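The small toys, all of them at once
15 October 2024

I have been meaning to write about the small toys since February, when I first tipped the whole lot out of their old bag and then, rather cowardly, put the whole lot straight back in again. You probably have a pile like it. It has the little balls, the knitted cloths, a couple of rope things with knots in the end, a yellow banana the length of my finger, and a few empty cans that went in years ago to make noise and never left. I'm sure there were 200 things in there at one point, although plenty have gone under couches since then.

My trouble is that I love a pile. I love digging in one, too, which I think is a holdover from the button tin when I was little, when you could lose a whole wet afternoon just pushing your fingers around in there. So every time I set out to be sensible and sort everything into tidy drawers, I end up feeling that I've spoiled it. The drawers at the old place lasted 4 days and then everything had crept back together again!

What I settled on in the end was keeping the pile as a pile, in something wide and metal with sides to it, and giving it somewhere to go. Hence the boxes. I found them at Prelus, the secondhand place on the hill in Flovuvton (go on a weekday if you can, the parking is dreadful), three light wooden ones, nice and plain. I had a round hole cut into the top of each. Then came the part I enjoyed most, which was picking the colored paper for the tops. Clemon had a drawer of odd sheets by the register and I stood there far too long, with a line forming behind me, trying to decide between two yellows that I could not have told apart once I got them home. I took the paler one. Pale yellow, sky blue, and then something bright for the third.

The idea is as simple as it sounds. You take a thing out of the pile, you decide which box it belongs to, and in it goes through the hole. A dark green cloth goes under everything, which keeps the rolling down a little and makes all those silly colors look wonderful.

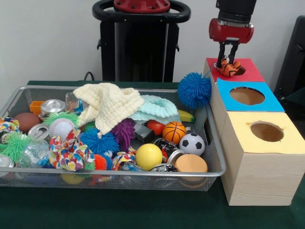
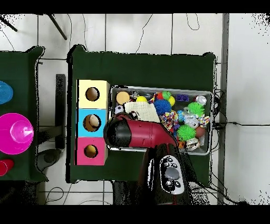
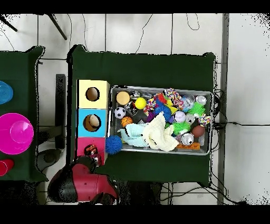 The pile, the boxes, and the green.

I have changed my mind several times on what the rule should be. My first thought was to go by color, but that falls apart as soon as you meet a rope with three colors braided through it, or a soccer ball. Then I tried going by feel, with soft things to one box, spiky things to another, and hard things to the last. I liked that much better. It's a lovely way to handle them, because you do have to stop and give each one a squeeze, and it makes you notice how different two balls can be when they're almost the same size. The spiky ones are my favorites. They catch on the knitted cloths and you end up lifting both – quite a nuisance if you're in a hurry, and rather funny if you aren't.

The cloths themselves are the hardest to put away. A ball either goes through a hole or it doesn't, and you know right away. A cloth goes halfway and then sits there with its skirts spread out. I've had the best luck gathering one up from the middle, so that the corners trail behind, and feeding it in slowly. I used to start with a corner and it took forever.

And then there's Fang. Fang is a little plush tiger, orange and black, and he has belonged to the pile for as long as there has been a pile. By the feel rule he is soft, so he should go in with the cloths, but I can't bring myself to treat him like a cloth. At the moment he goes in the box with the brightest top and I consider the matter closed. If you play by stricter rules in your house, I won't argue.

A few practical notes, for anyone who wants to try it. Glue the paper down right up to the edge of the hole and let it dry overnight, or it will lift with all the traffic. Don't make the three holes exactly alike, a bit of variety is more fun. Set the boxes close together, so there's no gap for a small red ball to roll into (mine went behind the radiator and stayed there for 13 days). And wipe the cans out properly before they join in. I'll leave you to guess how I learned that.

Next I want to find 2 more rope toys, the chunky kind, if Prelus has any when I'm back in Flovuvton. I also still have that second sheet of blue paper, which is quite enough for another top, so I may be looking at boxes again as well.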